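Chapter 8
Putting Things Away: Sorting, Storing, and the Child's Own Room

When I was in my first year of teaching, an older colleague named Jeanie MacBrayne told me that you could learn more about a family from the place where the toys go at bedtime than from any form the parents filled out. I laughed at the time, being young and very fond of forms, but I have been in and out of a great many homes over the years and I have come around to her way of thinking. Some families have a shelf for every puzzle. Some have one big basket and a closed door. Most are somewhere in the middle, with a box that gets filled in the evening and tipped out again before breakfast, and children grow up perfectly well in all of them.

This chapter is about that box, and about the shelves and cabinets and odd corners that surround it. In Chapter 7 we looked at how young children play with small objects. Now we turn to what happens when the playing stops, which many parents (and a fair number of student teachers!) think of as a chore to be hurried through. I hope to persuade you to slow down a little. Picking up a thing, deciding what kind of thing it is, and finding the place where it belongs is hard and interesting work for a three-year-old, and it uses the same thinking that will later go into reading, counting, and packing a suitcase.

You will meet two families as you read. The Adebisi family lives in a small apartment where the living room, the playroom, and the guest room are all one room. The Dorkis family has a whole basement to fill and has filled it. Salamatu Babalola, who visited both homes for the Skaltgate Family Center, kept notes that we will return to in Section 16 of the workbook, and I am grateful to her for letting me quote from them so freely.

Before we go any further, spend a minute or two looking, and try not to tidy up in your head as you go.

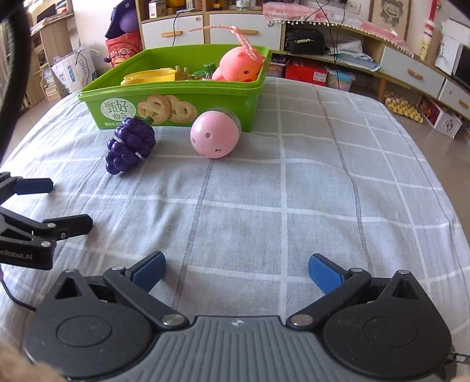 8.1 THE BOX THAT HOLDS A LITTLE OF EVERYTHING

A green box with cookies printed on the front has become a perfectly good toy box, and I doubt that any child would ask for a better one. It has a pink animal in it with a tail too long to stay inside, a yellow cup, and the leafy top of a toy vegetable. The purple grapes and the pink ball with the holes are out on the bed. If you asked a grown-up to sort these things, you would probably get food in one pile and everything else in another. A child might put the grapes with the ball, both being nice and round, or might tell you that the animal is hungry and the grapes must go in with him at once.

Neither of them is wrong. We call the first kind of grouping sorting by category and the second sorting by story, and you will see children move back and forth between the two, sometimes in the same minute. At the Clesport preschool, where I taught for 15 years, we used to leave the boxes unlabeled for the first month so that we could listen to the reasons before we offered any of our own.

Notice, too, how the rest of the room is put to use. There are things on top of the cabinet and more things under the long low stand with the pink checked cloth, where a clear storage box shares the space with a black bag and a stack of folded papers. Grown-ups sort by story as well – we simply forget that we are doing it.

Words to know in this chapter: category, container, open storage, closed storage, sorting by story

Try it at home
Find one box, bag, or drawer in your own home that holds things of several kinds. Take everything out and lay it on a bed or a table. Group the things one way, write down your rule, and then group them again by a different rule. Ask a child to do the same if you have one handy, and write down what the child says, word for word, even if it takes up most of the page.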